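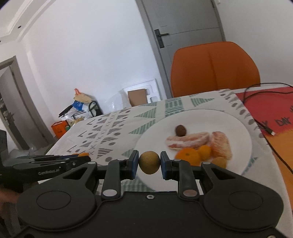

3.2 Plate or tablecloth?

I have to admit the fruit was my favorite part of this study. We wanted to know how people lay out mixed fruit when no one tells them how, and home tables beat lab benches for that. The Trindberg households got the same loose instructions as everyone else. One of them went for a big white plate, with a heap of peeled pink segments in the middle and small citrus in front - pretty much what I'd do myself. We logged 1,224 layouts on plates and 700 straight on the cloth. The cloth ones surprised me, since lines kept showing up where I'd expected piles.

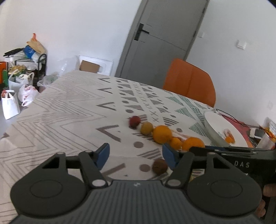
Figure 2. Round fruits in a diagonal line on a patterned tablecloth.

Size order didn't matter much in the lines. Small ones sat right next to big ones, and I still can't say why.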